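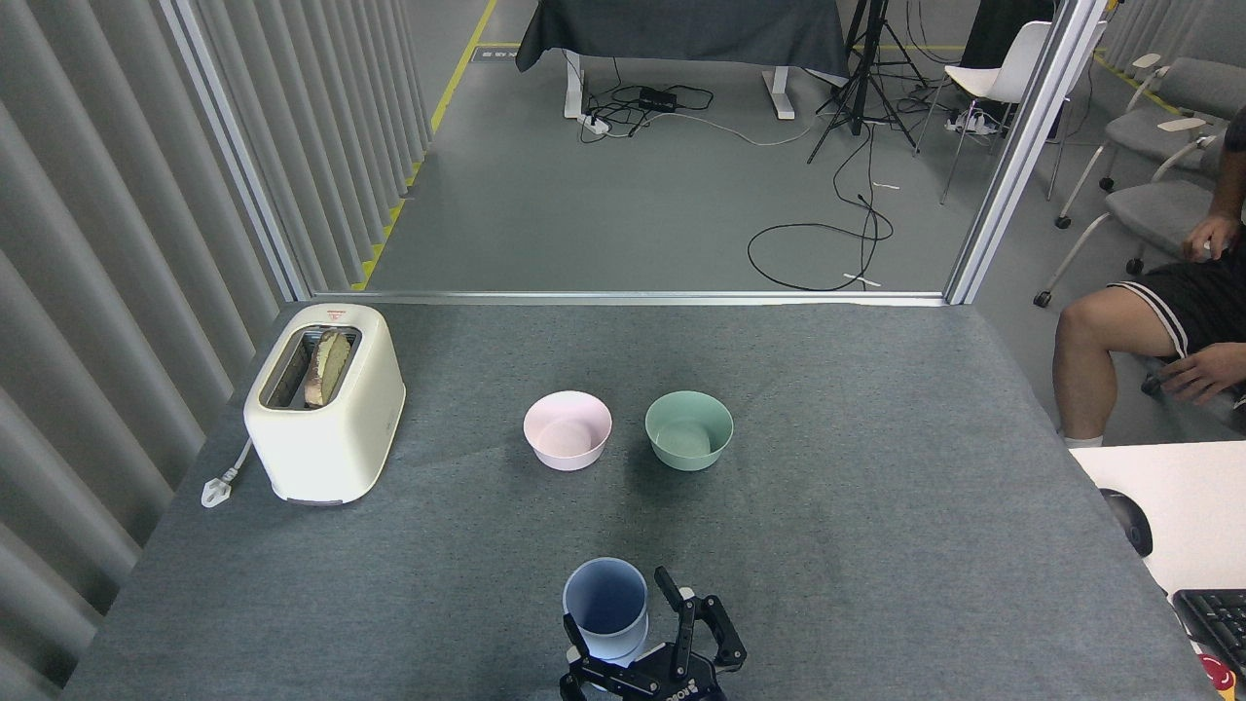 Cream two-slot toaster with bowls and a cup from the Sokden breakfast range.

Home | News | Products | Stockists | Contact

SOKDEN BRINGS BREAKFAST BACK TO THE TABLE

New range from Kestutard in shops from March

Small kitchens, early starts, no room on the worktop. That was the brief. Homeware firm Kestutard today announces Sokden, a breakfast set for people who eat at the same table they work at. Toaster, bowls, cups. Sold together or seperately.

Colours are soft and meant to be mixed. Pink bowl, green bowl, light blue cup, all next to a cream toaster. No patterns. Nothing to match up at seven in the morning.

"We kept laying the table and taking things away again," says Perrine Hamel, head of design at Kestutard. "Two slots, a bowl each, a cup each. Most of our testers wanted less stuff, so that is what they got."

The range was tried out in 126 homes over the winter. Testers asked for bowls wide enough for porridge and fruit, and a cup that could go from juice to tea. Both went in. An egg cup was dropped, may come back later.
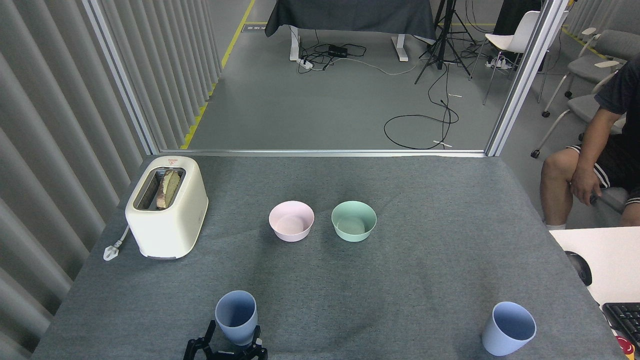 Can I buy the bowls without the toaster?
Every piece is sold singly, and the bowls also come as a pair.

First run is 700 full sets, going to 20 independent shops plus the Varma stores. Online orders open the same morning at 9am. Delivery is handled by Hiltov, who will also take back old toasters for recycling if asked when ordering.

"Shops have been asking for single pieces for years, people break one bowl and have to buy four," says Eugénie Caron, sales manager. "Now they can just get teh one."

Trade orders and samples: Kestutard press desk, extension 251. Price list on request.

ENDS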